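Filed under: Food & Home / Conversations

The basket on the table

She has been teaching people how to put a kitchen table in order for nine years now, and she still begins every conversation the same way, by asking what you ate last night and where you had to look for it. I told her soup, and that the carrots had been behind the milk. She laughed for quite a while at that.

"Everybody's carrots are behind the milk," she said. "That's how I make my living!"

Her classes, which she runs under the name Jitura in two rooms over the old Bikberg bakery, take up to 30 people in a season, and most of them arrive expecting to be told to buy things. They go home having bought nothing at all. What she wants from them is one basket for the fresh vegetables, something with holes in the sides so the air can get through, and one tray with sections for the small dry odds and ends that otherwise live in rubber-banded bags at the back of a drawer.

"A basket is for looking at," she told me, pouring more tea (we were on the third pot by then, and it was getting on for five in the afternoon). "You put the carrots in, you put the greens in, something round and purple if you have it, and you can see your supper sitting there. I don't want it neat. I want the leaves sticking up and things leaning on each other, the way they come home from the market."

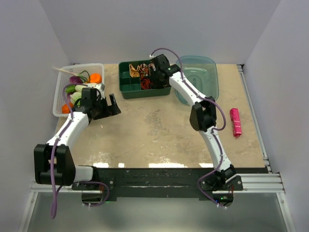
The tray is another matter, and on the tray she is strict. Each kind of thing gets its own compartment, and a compartment with nothing to go in it stays bare until something turns up that belongs there. Her students find this surprisingly hard. They see a space and want to drop a stray button in it, or a battery.

"My grandmother had one from Väisänen, the hardware store, and it was meant for screws," she said. "She kept dried mushrooms in it, and orange peel, and little peppers. I learned to cook by asking what was in the squares."

I asked whether people keep it up once the season is over. She thought about that one. Some do, she said, and some write to her in December to confess. One couple moved house and packed the tray with everything still in it, which she does not recommend.

She is working on a small booklet with Mukico, the print shop down the hill, 60 pages with plenty of room for notes in the margins. It was supposed to be ready last spring, but she keeps rewriting the chapter on onions. "They don't want to be with anybody," she said, and went to put the kettle on again.

More from Conversations
A morning with the Bikberg bread bakers
How to store root vegetables without a cellar
The man who mends colanders
Our readers' best soup suppers
Three drawers, one weekend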